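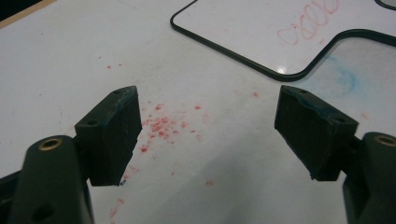

A white tabletop with its red crumbs, and the drawing board with loops of red marker still faintly showing.

The Table Gets the Last Word

By the end of any good afternoon our big white table has a story to tell, and it usually tells it in red. There will be a sprinkle of crumbs in one spot, a few stragglers wandering off toward the edges, a pinkish smear you only find when you lean down to look along the surface, and maybe a ghost of blue from a marker that went past the edge of the board. I used to sigh at all this. These days I rather like it, and I've grown particular about how it gets cleaned up.

We bought the table in July from Roltport, a small secondhand furniture place out past Hurkel, for $149, and the man at the counter warned me that white would show everything. He was right! But I've had brown tables, and brown tables hide things until your sleeve finds them (usually the good sleeve, on the way out the door).

So, the crumbs. Please don't start with a wet cloth. I did that for years, and all I managed was to turn a little patch of red specks into a large pink cloud. Go in dry, with a soft brush or the edge of a folded card, and work from the outside in, gathering the strays toward the thick of the patch before you sweep the whole lot into your palm. Only then bring out the damp cloth, and even then dab at the smears before you wipe.

Marker on the table itself wants a bit more patience. My neighbor swears by a dab of rubbing alcohol on a cotton pad, tried first in a corner, and it has served me well on the blue marks.

The drawing board is another matter. Ours gets a proper wipe about once a week, and in between I let the faint loops stay where they are, old ovals under new ones. I keep its cloth separate from the table cloth, in a jar by the window, and the whole household has been told about the jar roughly 76 times.

Somebody has borrowed the jar again, so tonight I'm using an old sock.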